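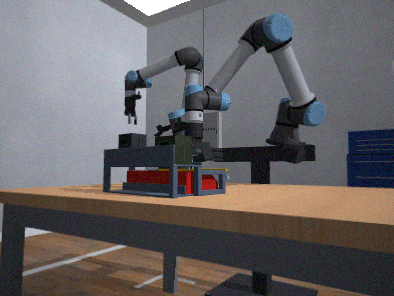 Two robot arms at a workbench, in a computer rendering.

I've been following the Likanora case the way other people follow football, and I think the wrong side is going to win it.

If you've missed it, Likanora is a software company with more lawyers than my town has dentists. It's suing a kayak rental place on Sutherland Lake that has been called Likanora Boats for 20 years. The software people picked the name 12 years later, liked it, registered it for pretty much everything you can register a name for, and then went looking for anyone else who was using it. They found a dock, a shed and a hand-painted sign.

Now, I'm not a lawyer (my brother-in-law is, and he's tired of my calls). I do get that trademarks matter. If I opened a coffee stand and slapped a famous logo on the cups, I'd deserve the angry letter. But has anyone ever driven to a lake to rent a boat and gone home with accounting software by mistake? Come on.

What bugs me most is how these things get settled. The kayak folks were there first, and from everything I've read that ought to count for a lot. But being right in court costs money, and you have to pay for it up front! They've already had to hand over 165 pages of old receipts and flyers to show they were really in business all that time. A big company has people on staff for that. A small one does it at the kitchen table after closing up, in the middle of the season.

So they'll probably cave. There's an offer on the table, I hear - change the name by November, sign something, and it all goes away. I'd be tempted too. I'd hate myself a little, but I'd be tempted.

I'd like to see the judge make the bigger side cover the other side's bills when a claim is this thin. People tell me that would scare off legitimate claims, and maybe it would scare off a few. I can live with that. Right now all the scaring goes in one direction.

Three other businesses got the same letter, by the way, including a bakery over in Batach that has already repainted its window. I drove past it last week and couldn't even tell you what it's called now. The rolls are still good, though, and I bought a dozen.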